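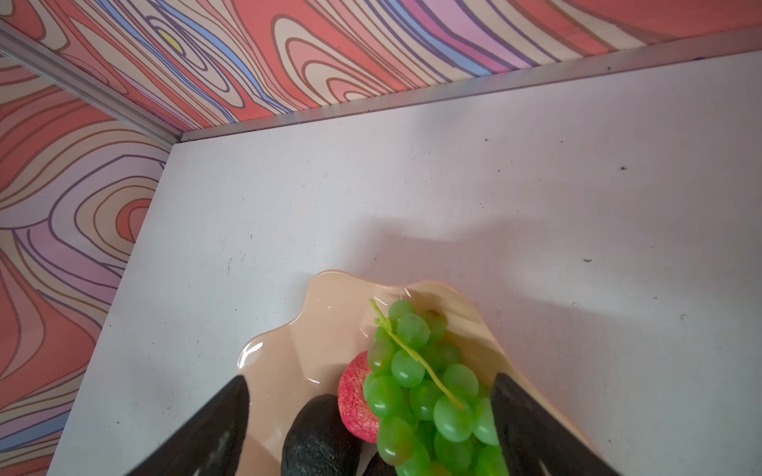 When Veronika Egger was refused a change of workplace for the second time, she was given one sentence as a reason. "It said operational requirements," she remembers. "I read it many times, because I thought there must be a second page."

Egger was then a records clerk with a regional transport authority. She had asked to move from the Galleck depot to the one at Asteck, where her mother lives and needs care in the evenings. The distance between them is 75 kilometres. She did not ask for more pay or for a higher position.

Her case was taken by Leokadia Pietrzak, a lawyer who has worked on public employment matters for most of her career. I met Pietrzak in her office above a pharmacy, late in the afternoon, and we spoke until the street lights were on.

"People come to me and they say, I have a right to be transferred," she said. "I must tell them at the start that they don't. The employer decides where the work is done. What you have is a right that your request is read, and that somebody thinks about it, and writes down what they thought."

This difference was the whole case. The tribunal did not order the authority to send Egger to Asteck. It set aside the refusal and told the authority to decide again, with proper reasons, within 2 months.

I asked Pietrzak if this was not a small victory. She did not agree.

"For the client it can feel small. She wanted to be home for dinner, and she got a letter saying that another letter will come. But before this decision, the authority had one paragraph and used it for everybody. We asked for the files. The same paragraph, also the same spelling mistake."

The spelling mistake was mentioned at the hearing. Gerasimos Raptis, who represented the authority, told me by telephone that he found this part unfair.

"A standard form is not illegal," he said. "There are 3,000 employees. If each refusal must be an essay, the personnel office will do nothing else. My client accepts that the reasons were too short. It doesn't accept that the decision was wrong."

Raptis also pointed to something in the decision which the newspapers left out. The tribunal wrote that family care is a relevant matter, but it does not outweigh the needs of the service by itself. A person who asks for a transfer has to bring documents. Egger had attached a doctor's certificate to her second request and nothing to the first.

"That was my fault," she said, when I asked her about it. "In my first language we say that the paper is patient. I thought the paper could wait."

The hearing took place in September. Egger paid 690 dollars in filing and copying costs, and the tribunal ordered the authority to repay them. At the time of our talk she had not received the money, and Pietrzak had written a reminder that same morning.

The new decision arrived before Christmas. Egger may work at Asteck on a temporary basis for one year, and after that the question will be looked at again. Pietrzak considers the time limit to be open to challenge. Her client is not so sure she wants to go on.

"Leokadia would like to continue, I can see it in her face," Egger said. "I am tired. I have a desk, it is near the window, my mother is 10 minutes away. Ask me again in one year."

Interview by Macarena Barrientos, 13 Jan 2019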